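Workshop notebook, Wuvinlow materials room
November 2018
Entry: paper cups, comparison of stock for the public tasting days

The supply of cups left over from last season is down to 136, and the replacement order has to be placed before the December closure. Two suppliers have sent samples. The Grodport cup is the one we have used to date. The Brukis cup is slightly cheaper by the sleeve and is listed at the same nominal volume. Both are white, unprinted and single-walled.

Masses were taken on the small balance after the sleeves had been left open in the room overnight. Ten cups of each were weighed together and the figure divided. The difference between the two was smaller than the spread within either sleeve and has not been carried forward.

Hot water test: each cup was filled with 291 mL, which leaves a reasonable margin below the rim, and left standing on a sheet of blotting paper. The Grodport cups left no mark. One Brukis cup left a faint ring at the side seam after nearly 2 hours. The remainder of that set were clean. The ring may be a fault in a single cup and the test should be repeated with a fresh sleeve before anything is said to the supplier.

Filled to the brim, the Brukis cup holds 316 mL. The Grodport figure was not recorded as the measuring cylinder was needed elsewhere – to be added.

Rim and wall: the rolled rim does most of the work of keeping the mouth of the cup round. Pressure applied high on the wall, close to the roll, is resisted well. The same pressure at mid-height pushes the paper in sooner, and a full cup will then spill over the lip. Visitors tend to pick up a hot cup near the top in any case.

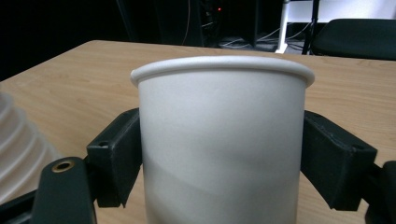

Đàm wrote beside the draft of this page that the wall should be judged with the lid on, given that most cups at the tasting days go out lidded and a lid stiffens the mouth considerably. The comment is accepted. Lids for the Brukis cup have not arrived, and the existing lids fit it poorly – they seat on one side and lift on the other.

To do:
Repeat the blotting paper test, Brukis, new sleeve.
Brim volume, Grodport.
Request lids from Brukis, plain white, and check the colour against the cup.
Press test with lids, both makes, high and mid-wall.

Storage: opened sleeves are to be folded over and returned to the grey cupboard, upper shelf. The lower shelf is too close to the sink. Used cups from the water tests go in general waste, as the lining is not accepted in the paper bin.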